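The Return of the Everyday Tray

For most of the last half century, the serving tray was treated as equipment for illness or for company. It came out for breakfast in bed, for a pitcher and glasses on the porch, or for the holiday meal, and it spent the remainder of the year upright beside the baking sheets. The household goods trade is now seeing it return to the table on ordinary evenings, and the change says a good deal about how people eat at home.

Cilard, a regional maker of wooden tableware, recorded sales of 3,000 trays in its last business year. The company's largest model accounted for only 489 of them. Buyers preferred the middle size, which holds flatware, a folded napkin and a small bowl, and which can be carried through a doorway without turning sideways. A survey of customers at the firm's Lolbridge store found that 40 percent intended to leave the tray on the table between meals.

That intention marks the real shift. A tray left in place becomes part of the setting. It gathers the spoons, the salt and the serving pieces in one spot, and it can be lifted away in a single motion when the table is needed for homework or bills. Raised edges matter more in this role than handles do, as they keep a rolling spoon from reaching the floor.

Placement follows a few settled habits. The tray sits on the near side of the table, within easy reach of the person serving. The placemat and plate go beyond it, with enough open surface between the two that neither has to be moved to use the other. A ribbed or woven mat in a pale color works well with a wood tray, which already brings warmth to the setting. White plates with a wide rim remain the common choice, and a shallow center allows the same plate to serve for pasta, stew or salad. 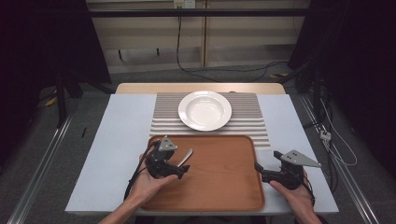 Nestor Malabanan holds that the spoon should be laid down last, once the plate is in its final position, and that most crowded tables are the result of setting out flatware first. He also advises against lining a wooden tray with paper, which traps moisture against the finish and leaves a dull patch by the end of the season.

Care is otherwise simple. A wooden tray should be wiped with a damp cloth, dried at once and stored flat. It should not be soaked or placed in a dishwasher. Scratches from metal flatware are to be expected, and owners of older pieces tend to regard them as part of the surface. Where the finish has worn through, a light sanding and a coat of food-safe oil will restore it.

The Layug Community House, which offers a course in home dining each July, now devotes its opening session to the tray. Participants set one place, clear it and set it again until the order becomes familiar. The course admits 28 people and has filled early in each of its past two seasons. A second section is planned at the Angate branch, where the tables are narrower and the middle-sized tray leaves little room to spare.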